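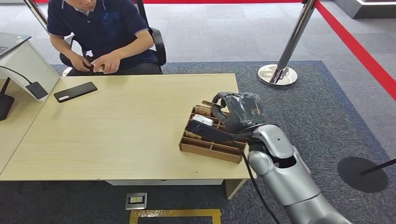

I have now read the Grinetis Shared Desk Kit cover to cover twice, and I still don't know how far back a person is supposed to sit. The kit is sold as a full set of working rules for putting a robot arm and a human on either side of the same piece of furniture. It runs to 887 numbered clauses, and the bit I most wanted is a single line that says seating should be "suitable". Take a fairly ordinary arrangement: a man in an office chair at a light wood-grain desk, a phone lying flat in front of him, and a robot hand reaching down into a cardboard tray with cork pieces in its compartments. His own hands are just above the desk edge. Is he inside the shared zone or outside it? I tried to get an answer out of the kit and came up with two, depending on which chapter I used.

What you get

The box holds a ring-bound rule book, a pad of setup sheets, a roll of floor marking tape, a set of desk edge strips and a laminated card for the wall. There's also a login for the online version, where the search works if you already know the wording you're after. We paid $2,000 for the site licence at Varkildale, where I look after benches and safety paperwork, and that covers 5 desks. A sixth desk means a second licence. I asked whether a desk that has been moved to another room counts as a new desk and was told it "may".

I should say I came to this wanting a replacement for the Besnard handbook, which we've used for years. Besnard is plain, short and badly out of date. It was written for arms behind a fence and has almost nothing for someone working at arm's length from one. So there was a real gap to fill, and Grinetis has filled some of it.

The good parts

The floor chapter is decent. It separates the marking that tells visitors where to stop from the marking that tells operators where the arm can reach, and it insists on different colours for the two. Plenty of sites use one yellow line for everything and then act surprised when people treat it as decoration. Belt barriers are covered too: the kit says a retractable belt is there to guide people and must never be counted as a guard. I agree, and I wish it were in larger type.

It's also sensible about trays and small parts. Parts for the arm go in a tray with divisions, the tray stays in a fixed spot, and the human doesn't restock it while the arm is live. Cardboard is allowed as long as it's replaced when the partitions go soft. I had expected to be told to buy a branded tray at a silly price, so credit where it's due.

And the setup sheets are useful. One page, big boxes, room for a real signature. Our people fill them in without being chased, which I can't say for the Cundent app we trialled back in February. That one wanted a login, a photo and a star rating every time you moved a chair.

The parts I don't trust

Start with the "clear desk" rule. Clause one of the desk chapter bans personal items from the shared surface. Fine, I thought, a firm rule at last. Then the office chapter, sixty pages on, permits "items needed for routine communication", and the glossary gives a mobile phone as the first one. So a phone on the desk is banned and allowed. You could settle it with a sentence about which part of the desk you mean, and there isn't one. Laptops get the same treatment. On a stand they're "equipment", flat on the desk they're "clutter", and the power lead is treated as neither.

Cables generally are a weak spot. The kit has three pages on cables at floor level and a short note on cables on the desk, all of it about tidiness. There's next to nothing on the cable that runs along the arm itself, and that's the one I'd worry about. It moves. It can catch on a tray edge or a monitor bracket. I'd have swapped the whole chapter on sign fonts for half a page on checking that cable at the start of each shift.

Then there's grippers. The book assumes a factory-fresh hand with factory-fresh fingers. In real shops people wrap fingers with tape for grip, or to protect a surface, and they'll keep doing it whatever the book says. I wanted to know how often to inspect the wrap, who signs for it, and whether it changes the force test. The kit says modifications are "at the discretion of the competent person". It uses that phrase constantly and defines it once, as a person who is competent.

Finally, the seating line I complained about at the top. An office chair with arms and castors is a different thing from a stool bolted to the floor. You can roll forward in one without meaning to. You can also get an armrest hooked under the edge of a desk and find you can't push back as fast as you'd like. Neither comes up.

What the publisher said

I sent my list of questions in and got a reply from Clémence Bailly on the support side, who was quick and polite. She confirmed the phone clauses conflict and said a correction is planned for the next edition. On chairs she told me the authors "preferred not to be prescriptive". I find that hard to square with a book that tells me which way up to hang the laminated card.

She wouldn't say whether the next edition is free to people who bought this one. I'd get that in writing before ordering.

How we're using it

We kept the setup sheets, the floor chapter and the tray rules. For everything else I've written a two-page supplement of our own, which sets a chair position for each desk with a mark on the floor, puts phones on the far corner away from the arm, and adds the arm cable and any finger tape to the start-of-shift check. It took me an afternoon. The wall card is in a drawer.

Would I buy it again? For a new site with nothing in place, probably, and I'd grumble about the price. If you already have a Besnard handbook and someone willing to sit at each desk with a tape measure, I'd hold off until the corrected edition is out and see what they've done about chairs.

Rating: 2 out of 5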